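About Plultex

Plultex makes licensed T-shirts, sweatshirts and socks for independent stores. We are based in Gustine, in a two-story building that used to be a feed store. The cutting room and the print floor are downstairs. Design, licensing and customer service are upstairs.

The company was started by Cyril Pickering and Helge Isaksson. Cyril had spent his working life in screen printing, mostly on team uniforms and school orders. Helge had been a buyer for a chain of gift stores and was tired of character shirts that faded after a season. Their first order was 93 shirts for a comic book store in Bech. Cyril printed them on a hand press and Helge drove them over the same evening.

What we make

We work with rights holders to put characters from comics, cartoons and picture books on clothing that adults will wear to work as well as on the weekend. Most of our designs are small: a chest print, an embroidered pocket, a repeat pattern on a sock cuff. We keep 151 designs in the catalog at any time. When a new one goes in, an old one comes out, and retired designs are listed on the Archive page.

Our shirts are cut from midweight combed cotton. Sweatshirts are brushed on the inside and preshrunk. We use water-based inks on everything except the dark fleece, which needs a heavier ink to hold color. 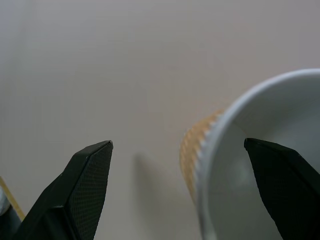

Paper cup with a ribbed sleeve.

The Fondel line

Fondel is our own label and the only part of the catalog with no outside license. It started as a way to use up short rolls of fabric. The drawings are done by our design staff, and each Fondel style is made in a single run of 1000 pieces or fewer. We do not reprint them. Stores that carry Fondel get the order form in February for the fall.

Fondel sizes run slightly wider in the body than our licensed shirts. Please check the size chart before ordering, especially for the crewneck.

How a design gets approved

Every licensed design goes to the rights holder twice, first as a drawing and then as a printed sample. The second step takes longer. Line weight and color are checked against the style guide, and a sample can come back for something as small as the distance between a print and a seam. Helge handles this correspondence and keeps the approved samples in the flat files upstairs. We do not take store orders on a design until the sample has been signed off.
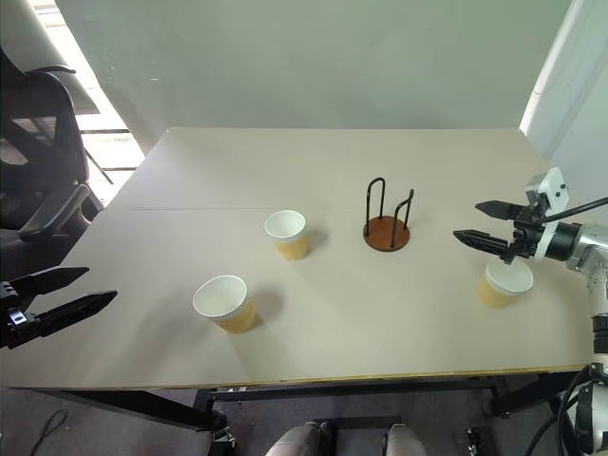 Who we sell to

We sell to bookstores, museum shops, comic stores and small clothing stores. We do not sell to discount chains. Opening orders have a low minimum, and sizes can be mixed within a design. Reorders placed before noon usually leave the building the next working day.

If you are a shopper looking for a store near you, use the Stockists page. There is a small factory outlet at the front of the Gustine building, where we sell samples, overruns and seconds. Seconds are marked inside the collar and cannot be returned.
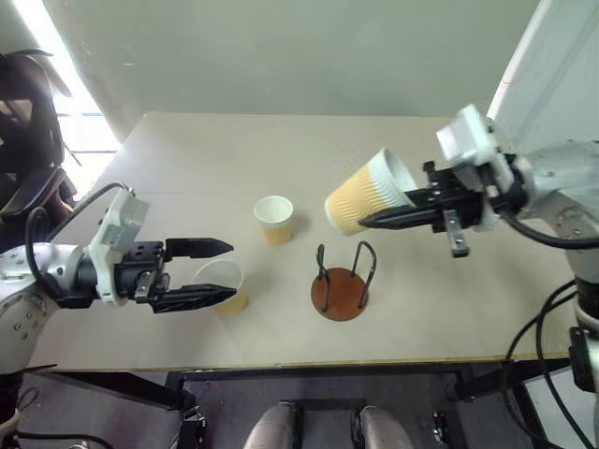
Photo: Plultex

Working here

We hire for the print floor most years and for design less often. Open positions are on the Jobs page. New printers spend their first weeks on socks and one-color shirts before moving to the larger press. We do not accept unsolicited character artwork, and anything sent to us will be returned unopened where possible.

For wholesale accounts, licensing and press, please use the form on the Contact page and choose the right department from the list.

Page last updated 28/02/2018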